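Dental cleaning on an older cat, how much bloodwork is too much?
Cats, Senior Health

gravyboat_tom
My cat is 13 and her breath could strip paint. The vet at Indham says she needs a full cleaning under anesthesia, probably with extractions, and the estimate came in at almost 700. A good chunk of that is labs and chest X-rays before they even open her mouth. She had normal bloodwork in August. I asked if we could use that and was told, very politely, no.
I'm not trying to cheap out on her. I'm trying to figure out which lines on this thing are for the cat and which are for the building.

mossypaws
August is too long ago for a cat that age. Kidneys can go downhill in a few months and she'd never mention it. Mine was fine one checkup and not fine the next, and the vet changed her whole fluid plan for the dental once they saw the numbers. Pay for the labs.
The X-rays I'd ask about. Does she have a murmur?

gravyboat_tom
No murmur. No cough. She has opinions, but they haven't shown up on an exam.

Stubtail
Mine did labs the same morning as the dental, so I got one trip, one carrier fight and one bill. Ask if yours will do that. The catch is that if something comes back weird they send you home and you've starved the cat for nothing. She took it out on my ankles.

periwinkle88
I'm going to be the crank here. We skipped the labs on our last two and they were both fine. My parents had barn cats that lived forever and never saw a dentist in their lives.

mossypaws
Your parents' barn cats also never had anesthesia, so I'm not sure what they're testifying to.

periwinkle88
They're testifying that cats are tougher than the estimate makes them sound.

Stubtail
The barn cats that lived forever are the ones you remember.

oldmangus
Get a second estimate. I called around last year for the same procedure and the spread was ridiculous. Worell quoted me 338 and I nearly drove over there in my slippers. Then I asked what was in it. No IV catheter, no dental X-rays, and extractions billed by the tooth on top. By the time I added back what the other place included, I was saving enough for a sandwich.
Questions I'd ask anybody:
Who is watching her while she's under, and is that their only job at the time?
Does she get fluids and something to keep her warm?
Are full mouth X-rays in the price?
What do extractions cost, and will they call before pulling anything?
What goes home with you for pain?

gravyboat_tom
That's useful, thanks. I called Indham back with your list. There is a tech who does nothing but monitor. Fluids and warming are in. Mouth X-rays are in. They'll call before extractions, provided I pick up, and I was told this in the tone of someone who has been sent to voicemail a lot.
The chest films are optional for her, as it happens. They put them on the estimate for every cat over a certain age and take them off if you ask and the exam is clean.
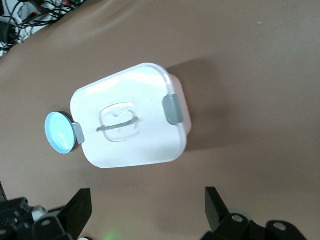

So I asked, and they came off. The labs are staying. I've booked her for 8th February, first slot of the morning, no food after midnight. Water is allowed until we leave. She eats at five a.m. by screaming, so I expect to be up for that.

mossypaws
Good call on both. Shut her somewhere with a litter box overnight and check for kibble under things. Ours found a piece behind the dryer and we had to own up at drop-off.

periwinkle88
I would have skipped the labs too, but it's your cat and your money.

oldmangus
Have soft food ready for after. If they pull teeth she'll want it for a week or two, though mine went back to crunching dry on the second day and gave me a look when I tried to stop him.

Jasinska_fan
Different question, but has anyone used the Stestico plan for dentals? It says it covers "dental illness" and I can't get a straight answer on whether a cleaning counts.

Stubtail
Read the part on pre-existing conditions before you pay for anything. If the chart already says gum disease, most plans I looked at wouldn't touch it. You might have better luck getting the extractions covered than the cleaning. Get it from them in writing.

Jasinska_fan
The chart says "moderate tartar, discussed with owner." I don't remember the discussion.

Stubtail
They'll remember it for you.

gravyboat_tom
Update. She's home. The labs showed her kidneys are a little off, nothing dramatic, but they ran the fluids longer and picked a different pain med because of it. Eight teeth out. I picked up on the first ring.
She's high as a kite and has been staring at the baseboard since we got in. Ate a spoonful of wet food, walked into the couch, ate another spoonful.

mossypaws
Poor thing. Keep her off the stairs tonight. And recheck those kidneys in a few months, don't wait for the next annual.

periwinkle88
Fine. The labs were worth it this time.

oldmangus
Somebody screenshot that.

gravyboat_tom
Recheck is booked. Does anyone have a trick for getting liquid pain meds into a cat who can now see it coming? The vet made it look like nothing and I'm wearing most of tonight's dose.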